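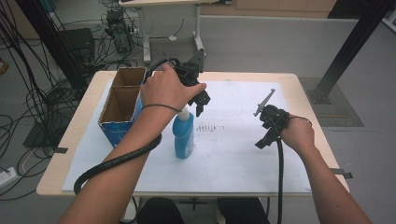 Blue bottle and blue box on the table.

2022-04-10

I have lived in Storngate for three winters now, and I still learn new words for cleaning. In my language we have one verb for almost everything you do with a cloth. In English you wipe, scrub, rinse, mop, dust, and there is also "to freshen up," which I used wrongly for a long time. I once told my neighbor Graziella Bortolotti that I had freshened up my stairs. She was too polite to correct me, but her son laughed.

Spring cleaning was a serious thing in my childhood. My aunt Tyyne carried all the rugs outside and beat them until her arms hurt, and we children had to wash the window frames with a toothbrush. I hated it. Now I am 188 kilometers from the nearest relative and I do the same thing every April, without anybody asking me.

This year I started with the kitchen cupboards. I found a bag of rye flour from November which had small animals in it, so the whole shelf had to be emptied. After that I washed the shelf two times with vinegar and water. Vinegar smells bad for around 30 minutes and then you forget it. Lauri says that lemon is better, but lemons are expensive here and he does not clean his own cupboards very often.

The windows are harder. I use old newspaper, as my aunt did, but I think the paper has changed, because it leaves gray lines on the glass that I must wipe again. If somebody knows which paper is good for this, please write it in the comments.

I still have the balcony and the box of winter shoes. Graziella has promised to lend me her long brush, the one for the outside of the windows.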